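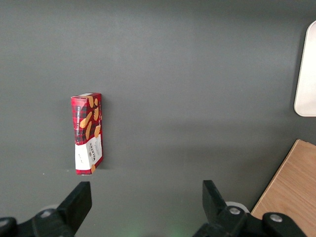

Walkers Vanilla Shortbread, in the usual red and black check.

The Last Box on the Shelf
By Anjana Gamage
30 August 2026

Half past six, Clomdale station. Rain. The kiosk has its shutter halfway up and there are already people ducking under it.

I came to write about train snacks. Sounds like nothing. But ask anyone on the Nosau line what they ate on the way to their grandmother's and you'll get a speech. Boiled eggs in foil. Cold chicken. A certain kind of cookie that only came out once the train was past the bridge at Geum, never before, and God help the kid who asked early.

The dining car went first. Then the cart. Then the guy who got on at Rendberg with a basket and got off two stops later with it empty. What's left is the kiosk, and whatever you packed yourself.

Verena Schwaiger has run the Clomdale kiosk for 15 years. She talks while making change and doesn't look at her hands. Butter cookies, she says, outsell chocolate from September on. Summer is all gum and water. "First cold morning, they want something dry with their coffee. You can set a clock by it."

She keeps the shortbread at the back, next to the batteries. Regulars know.

Her rules for travel food, as told to me between customers: no fish. Nothing that needs a knife. Nothing that rolls. Bananas are fine if you eat them before the tunnel, after that they're everybody's problem. Chips she sells but dosen't approve of, too loud.

I took the 6:50. Two hours to Nosau, six stops, heat stuck on high. Across from me a woman laid out a whole lunch on a dish towel at seven in the morning. Rye bread, radishes, salt in a twist of paper. She offered me a radish. I took it. Best thing I ate all week and I had eaten out four times, on expenses.

She rides up every other Sunday to see her brother. Used to be a dining car waitress, six years on the night run, carried soup through curves. They served 50 covers on a good night, she said, and the trick was filling the bowls halfway and smiling. When the cars were pulled the company gave each of the crew a spoon. She still has hers, it's in the drawer with the other spoons.

Does anybody want it all back? The town paper in Rendberg printed a petition last winter, 2,000 names, asking for a cart with hot drinks on the early train. The reply was a vending machine on platform two. It takes exact change. When I got there it was out of everything but mints.

So people pack. You see it more and more, proper lunches, cloth napkins, a thermos passed accross the aisle to a stranger. A man near Geum was peeling an orange in one long piece with three kids watching. Whole car smelled of it till Nosau.

On the way back I stopped at Verena's again, five minutes before closing. She had two coffees left in the pot and one was hers.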